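Search this list
Enter terms Go

Re: [dry-eye] drops before the pressure check?

On February 11, a list member wrote:
> The Botville clinic says no drops for two hours before
> my pressure check. My eyes feel like toast by then.
> Does plain saline count as a drop?

I asked the same thing at the Mahlangu Street office and got a sigh, then a leaflet. The leaflet says plain saline is fine up to 33 minutes before. Whoever picked 33 has my admiration.

Gel is another matter. Mine smears everything, and I once read the top line of the chart as a weather report. I keep it for bedtime now - the cat doesn't mind being blurry.

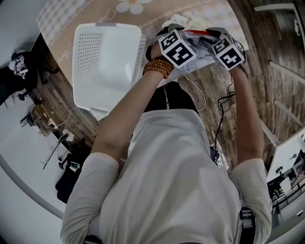 Do I need to take my contacts out for the pressure check? Take them out before you go in, and bring the case, as the office will charge you for one.

Let us know what Botville says.

2 replies | 11 shares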